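Urotura Support
Ticket: Flikau hand-held gripper, fingertip position offset after finger swap
Product: Flikau hand-held gripper kit, green finger set
Priority: Normal
Status: Resolved, monitoring

Reported problem

Customer site in Niditton replaced both fingers on one Flikau unit in June. After the swap, recorded fingertip position no longer agrees with the grid sheet. The error is small near the center of the sheet and grows toward the right side. Opening and closing the gripper does not change it. Wrist camera image is sharp, no dropped frames, no fault codes.

Customer had already tried: restart of the logging host, new USB cable, second USB port, reload of the previous calibration file. No change from any of them.

Environment

Host software: Mudaliar logger, stable branch
Exposure: fixed, 2000 microseconds
Gain: 110
Sheet: white, hand-drawn pencil grid with red and blue reference marks
Mounting: camera on tool, factory bracket, not removed during finger swap

Log

Entry 1
Requested a copy of the calibration file and a short recording over the grid sheet with nothing between the fingers. Asked customer not to re-run calibration until we had both. Re-running writes over the file and we lose the comparison.

Entry 2
Files received. The calibration file is the one made before the swap. Finger geometry block lists the old part revision. The new fingers are the later revision, which has a different tip offset. This alone would give a constant error. It would not give an error that grows across the sheet, so there is a second cause.

Entry 3
Checked lens parameters against the factory record for this unit. Match. Checked timestamps between camera and position stream. Worst gap in the recording is under one frame. Ruled out both.

Entry 4
Asked customer to enter the correct finger revision in the Mudaliar tool profile and repeat the recording. Constant part of the error went away. Growing part is still there, same direction, same size within noise.

Entry 5
Asked how the grid sheet was made. It was drawn by hand with a straightedge, and the spacing was typed into the tool profile as 400 for the full side. Customer measured the sheet again on request. The side that was entered as the long side is the short one. The profile had width and height reversed. The old calibration was made with a printed sheet that had equal sides, so a reversed entry had no effect until the sheet was changed in the same week as the fingers.

Entry 6
Customer corrected width and height. Repeated the recording. Error on the right side is now in line with the center. One outlier remains at a single reference mark. Sent the procedure below and asked for a full pass.

Procedure sent to customer

1. Tape the sheet flat on all sides. A lifted edge reads as a height error and the solver will try to absorb it in the tilt term.

2. Open the tool profile in Mudaliar. Confirm finger revision, sheet width and sheet height. Save. Close the profile before starting a session; an open profile is not re-read.

3. Open the fingers fully and hold the tool over a place where two pencil lines cross. The crossing should lie in the gap between the fingers, with at least one colored mark in view. The solver needs the mark to tell one crossing from the next. Shadow from the tool over the lower part of the sheet is acceptable provided the lines stay readable through it.

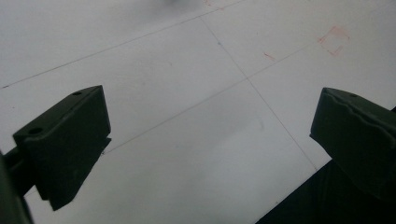
4. Hold still until the logger shows a steady count, then press capture. Do not capture while moving. Blur along the line direction passes the quality check and should not be relied on.

5. Move to the next crossing and repeat. Cover the four corners of the sheet and the middle. Change the tilt of the tool between captures. Captures taken at one tilt only will solve with a low residual and a wrong result.

6. Run solve. Read the residual for each mark in the table, and ignore the average at the top of the page for this step. Any mark well above its neighbors should be measured again on the sheet.

7. Write the result to the unit. Power cycle. Confirm that the stored checksum matches the one on screen.

Entry 7
Customer ran the full pass on Wednesday. 106 captures accepted. The outlier is still at the same mark. Asked them to measure that mark from two sides of the sheet. The mark had been drawn off its intended position and the profile holds the intended value. Entered the measured value. Residual for that mark dropped to the level of the others.

Entry 8
Customer asked if the finger holes can be used as a fixed reference for later checks, to avoid taking out the sheet each time. Answer: no. The holes are not held to a tolerance suited to this, and their position in the image changes with finger opening. Use the sheet.

Entry 9
Customer asked if dark green fingers need a different exposure from the black ones supplied with older kits. Answer: no change needed. Exposure is set for the sheet. If the lines wash out in the brighter part of the sheet, lower gain first and leave exposure alone.

Cause

Two separate entries in the tool profile:
Finger revision not updated after replacement (constant offset).
Sheet width and height reversed (offset growing across the sheet).
One reference mark drawn out of position added a local error that was hidden by the other two.

No hardware fault found. Return of the unit not required. Replacement fingers are good and stay on the tool.

Follow-up

Request filed with the Mudaliar team for a warning when the finger revision in the profile differs from the one in the calibration file. Accepted, no release assigned.

Request filed for a width and height check against the first captures. Under review.

Swap instructions in the Flikau finger kit to be revised. The present sheet ends at tightening the screws and does not mention the profile.

Customer to repeat the full pass after the next finger replacement and attach the residual table to this ticket. Ticket will close if no new data is received before the next maintenance visit.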